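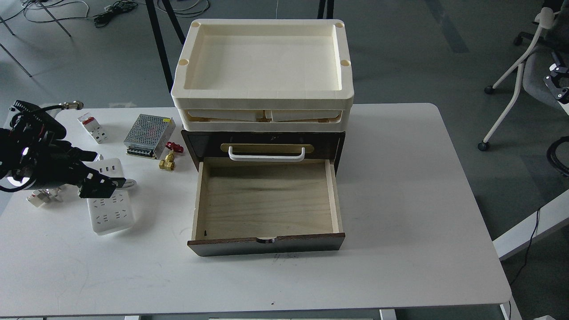
Right, the last round at Wenudthorpe then. Still can't stop thinking about it. I was stood at the hairpin in the drizzle with my sandwiches going soggy and I honestly thought Lunde had thrown it away on lap 14 when he ran wide behind the safety car restart. My timing notes from the whole season live in a little dark brown drawer unit, same sort as the one up there with the white handle and the bottom drawer pulled right out, and I went back through the lot last night. He hasn't lost that much time in one corner since the wet race at Kestside! And he still took the title by a point. What did everyone else make of it?

hairpin_hattie
Posts: 106

Brilliant race, rubbish restart. The leader backed the pack up far too early and half the field had nowhere to go. Ragnvald Lunde got away with it because the two Chan cars tripped over each other at the chicane, simple as that. I like the lad but I'm not calling that a champion's drive.

dampsocks

Oh come off it Hattie. He was on the older tyres, on a track that was half dry, with a car that had been down on straight-line speed since September. Fourth was all he needed and fourth is what he got. You don't win a championship in one afternoon. 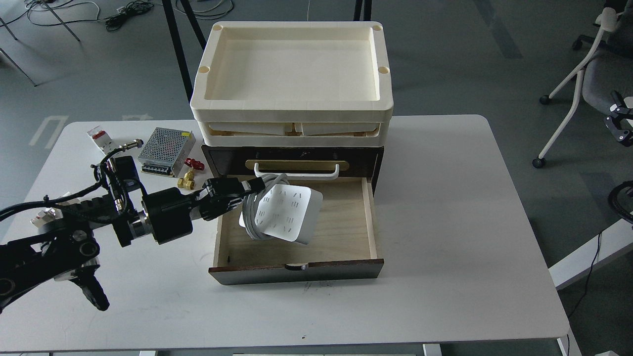 oldpaddockpete

I'm with dampsocks on the title but with Hattie on the restart. Race control wants a look at where the leader is allowed to bunch them up. At Kestside they have to hold the pace until the line by the marshals' post, and it works fine. At Wenudthorpe it seems to be wherever you fancy, and then we all act surprised when somebody ends up in the gravel.

Also, can we talk about the Vuromine car? Qualified near the back, drove through half the field, and the commentary barely mentioned it. Best drive of the day for me.

hairpin_hattie
Posts: 106

Pete, yes to the Vuromine! Around the outside at the fast left, in the wet, on the bit everybody else was avoiding. I screamed so loud the chap next to me spilled his tea.

Still not having it about Lunde though. If the Chan cars stay out of each other's way he finishes sixth and we're all here congratulating somebody else.
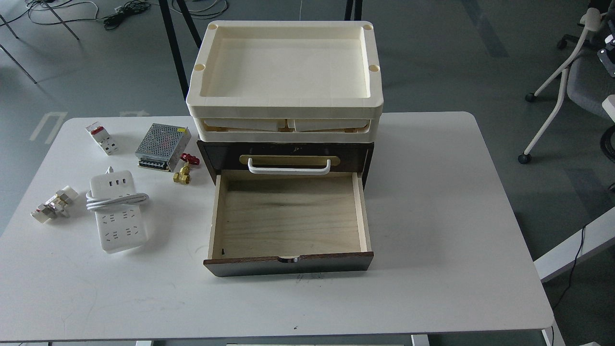

Bottom drawer open, trays on top.

dampsocks

If, if, if. If he hadn't been punted off in the second round he'd have had it wrapped up a meeting early and we could all have stayed at home in the warm. It evens out over a year.

What bothered me more was the parking. They wanted 50 quid for the weekend and put us in a field that was basically soup. I was towed out at half six, very kindly, by a farmer who thought the whole thing was hilarious.

gravel_trap_gaz

First post in ages but I had to join in. They said 3000 through the gate and I can believe it, the queue for chips went back past the scrutineering bay. Good to see, mind. A couple of years back you could have had a whole bank to yourself.

On the restart — I was watching from the pit exit and the leader went bang on the green as far as I could tell. It was the third car that dozed off, and everyone behind had to jump on the brakes. Lunde running wide came from that.

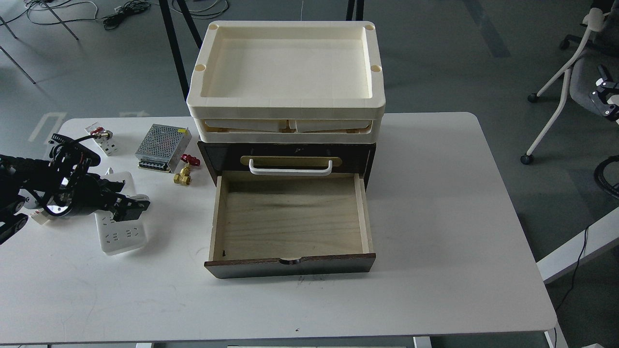
And before Hattie has a go at me, I did watch it back when I got home, twice. The gap opens up ahead of the third car well before the hairpin. He had one place he could put the car and it happened to be the wet bit.

hairpin_hattie
Posts: 106

I wasn't going to have a go! All right, I was. I'll watch it again tonight with the sound off and see if I still think the same. He left the braking very late though, Gaz, I was stood right there.

oldpaddockpete

Anyone know if the Chan team are keeping both drivers next year? They weren't even looking at each other when they were pushing the cars back to the awning.

dampsocks

Heard one of them's off, don't know which. My money's on the younger one staying. Is anybody doing the winter meeting at Kestside? I've got a spare seat in the van if you don't mind the dog.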